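Kitchen Storage Project, final report
Ruby-Lee Tawhiri and Aroha Kereama
Wiltorthorpe, group 2, submitted August

1. What we wanted to find out

Small kitchens. Where do people keep the stuff they cook with, and does it get in the way? We picked this because both of us rent and both of us have one drawer that doesn't close. The original plan was to compare three kitchens but one fell through, so two: the teaching kitchen (we call it K1) and Aroha's flat (K2). Budget was 300 dollars, mostly went on hooks, paint for the drawer fronts and a shelf bracket that was the wrong size.

2. Method

Short survey first, sent to everyone on the course list. 30 came back. Then we cooked the same meal in both kitchens (fried rice, cheap) and wrote down every time one of us had to stop and look for something or walk away from the stove. Same recipe, same cook, which was Ruby-Lee. Aroha did the notes.

We did not time anything after the first try. The timer app kept locking the phone and the numbers were useless.

3. Kitchen K1

Hanging the wooden tools on the wall by the cooktop was the change that mattered most. Before that they were in a drawer on the other side of the room, under the whisks. You had to let go of the pan to get a spoon. Now you just reach.
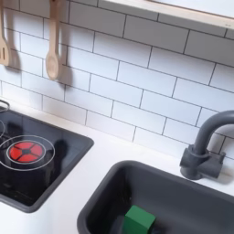

We argued a bit about how high to hang things. Ruby-Lee is taller and wanted everything up near the shelf, Aroha wanted it lower. Went with lower. Tile is easy to wipe but you do have to wipe it, oil gets on the grout and the dark lines hide it untill you put a cloth on them. Should of written a cleaning step into the plan from the start.

Shelf: good for jars, bad for anything you need in a hurry. We kept salt up there for the first meal and moved it down for the second.

4. Kitchen K2

Aroha's flat. Less counter, gas stove, no free wall at all. Tried a jar for the utensils instead. It works ok but takes up the one spot where a chopping board fits. The Hapeta rail we ordered would have gone over the window but it came too late to test.

5. Survey

Most people said drawers. A few said "wherever". More than one person told us they cook with a single spoon and wash it as they go, which we had no box for on the form. Next time leave a blank line.

6. What we would change

- get the third kitchen confirmed in writing
- order parts earlier
- one more cook, not just Ruby-Lee
- measure the bracket BEFORE buying it

Notes and the survey form are in the shared folder under project 2561.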